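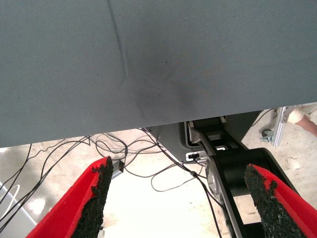 Figure 3. Fingers, grip pads and cabling from the wrist camera.

Section 3: Planning and budgeting before you order

This section comes before the unpacking instructions on purpose. Most of the trouble we see with two-arm bench cells was bought and paid for before the crate arrived. Read it with the quote in front of you and a pen in your hand.

It applies to the Stikia bench cell in its one-arm and two-arm forms. If you are comparing the Stikia with something else, the steps still work, and you should put the same questions to the other supplier. Expect vague answers from everybody, including our own sales desk.

3.1 Before you start

You will need:

The written quote, with part numbers
A floor plan of the room, measured by you and not taken from the lease
One real part from each job you want the cell to do
The name of the person who will look after it on an ordinary Friday afternoon

If you can't fill in the last item, stop. An arm without an owner is an expensive coat stand.

3.2 Work out what the quote leaves out

1. Go through the quote and mark every line that moves, every line that holds something and every line that carries power or signal. The first group is usually complete. The other two usually aren't.

2. Ask for fingers and grip pads as separate priced lines. "Gripper included" can mean a gripper with nothing on it. Pads are consumables. The black pads in Figure 3 have a rough, granular face with a jagged edge, and you should budget for pads as you would for sandpaper.

3. Ask for cable lengths. Then ask whether they were measured along the arm or across the table.

4. Ask who supplies the table, the stand and the table covering. In our experience this gets left to the customer, who finds out on delivery day.

5. Add $900 for cable management. This is our own allowance for a two-arm bench cell and it covers clips, sleeving, labels and a decent power board. It does not cover the labour.

Note: Sales photos have the cables tidied up. Ask to see a cell in working hours, and look under the table as well as on top of it. Look at what is lying on the floor, what hangs down and what the castors could roll over.

Caution: Do not let the cell be switched on with loose cables on the floor inside the area where people walk. Leave time in the schedule to fix this before the first power-up, because there will be pressure to skip it.

3.3 Choose the first job
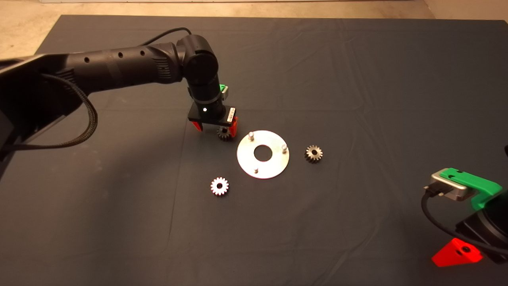 Reading time for 3.3 to 3.6: 6 minutes

The first job decides the fixture, the fixture decides the fingers, and between them they can undo the rest of your budget. Suppliers like to demonstrate on small, stiff, well-behaved parts. Bevel gears going on to a plate with upright pins make a fair test, since the bore has to find the pin. It still tells you little about how the cell will manage your own part if yours is oily, floppy or comes in a plastic bag.

1. Write down the job in one sentence. "Put the gear on the pin" is a job. "Assist with assembly" is a wish, and we can't quote on it.

2. List every surface the part will rest on, including any cloth. Cloth is kind to parts and kills glare, but it creases, and a crease can tip a small part.

3. Check the finish of your parts. Dull metal and shiny metal can look quite different to the same camera, even when the parts are much the same shape. If your supplier sends you both, test both.

4. Decide whether you need the second arm in the first year. Be hard on yourself here. Plenty of jobs that are sold as two-arm jobs can be done by one arm and a $300 clamp.

5. If you do want the second arm, write down exactly what it will be doing while the first arm is working. If the answer is "waiting", order the cell with one arm and the mounting points for two. You can add the second later at the listed price, provided you get that price in writing now.

Note: The Pirno fixture kit is quoted as an option with the Stikia cell. It is well made. It is also a set of general-purpose plates and pins, and you will probably end up having at least one plate cut to suit your own part. Get a price from a local machine shop before you tick the box.

3.4 Spares and the asset register

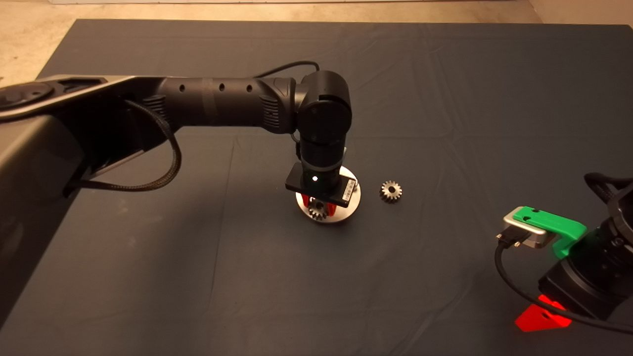

Spares are where a budget gets trimmed first and where it hurts soonest. Your order should carry a second set of whatever touches the part, and your register should be able to tell one set from the other. Start the register the day the crate is opened. Many of these units already carry a barcode, like the white label on the side of the gripper plate above the gear, and it costs nothing to scan it while you can still get at it. Once the arm is mounted and the cables are dressed, somebody will be reading that label with a torch and a shaving mirror. Enter the code, the position (left or right) and the invoice line it belongs to.

Order the following with the cell:

Fingers: 2 spare sets per arm
Grip pads: enough for the first year, which means asking the supplier what a year looks like and then doubling it
Wrist cable: one per arm
Sample parts: a tray of your own, kept aside and never shipped to a customer

Caution: Do not mix finger sets between arms without checking the fit. Left and right arms in the same cell can be fitted with different brackets, and finding that out under load is a poor way to learn.

3.5 Lead times

1. Treat the quoted lead time as the time until the crate leaves the factory. Add freight, customs and the wait for your own loading dock.

2. Allow nine weeks between delivery and the first day of useful work. You will hear much shorter figures. Ask whether those include the fixture, the risk assessment and the training.

3. Do not plan a September start if your annual shutdown eats into August. We have watched that plan fail more than once.

4. Book the electrician before the crate lands. One outlet behind a filing cabinet will not do.

Note: Culeo, the software licence, starts on the date of shipment and not the date of set-up. Ask for this to be changed on the order. It is usually agreed to if you ask before signing and usually refused afterwards.

3.6 Floor space, stands and people

The footprint on the data sheet is the footprint of the base. You can't work in that. The space you pay rent on includes the reach of both arms, the stand, the operator's chair, the bins and a clear path out.

1. Mark the full reach on the floor with tape before you order. Leave the tape down for a week of normal work and see who complains.

2. Check the stand. Castors make a cell easy to shift, and a cell that has been shifted needs its positions checked again. Price lockable castors or levelling feet and decide which one you want.

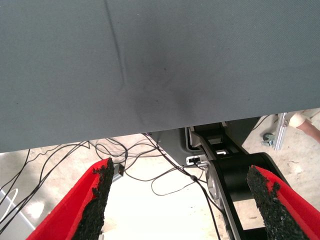
3. Decide where people will stand when they load parts, and where they will stand when they are only watching. These are two different places, and most floor plans show neither.

4. Set a footwear rule for the area and put it in the induction. Closed safety shoes are cheap beside everything else on the quote.

5. Keep bins, covers and spare cable off the floor within the taped area. If there isn't a shelf for them, add a shelf to the budget.

6. Look at the floor itself. Old concrete is rarely level, and shimming a stand takes longer than you would think. Have the levels taken before the stand is ordered so that the feet can be chosen to suit.

Caution: Nobody reaches into the taped area while the arms are powered, including the installer. If your supplier's technician does it during the demonstration, ask about it and note the answer.

3.7 Checking the total

Put all the figures from 3.2 to 3.6 on one sheet and compare it with the quote. If the two agree, go back to 3.2 and look again. The planning sheet supplied by Sawatzky, our distributor, has a line for each step above and a column for who pays. Fill in that column first. Any line left blank will be yours.

When the sheet is complete, have it signed by whoever holds the budget and keep a copy with this manual. Then go on to Section 4, Unpacking and lifting.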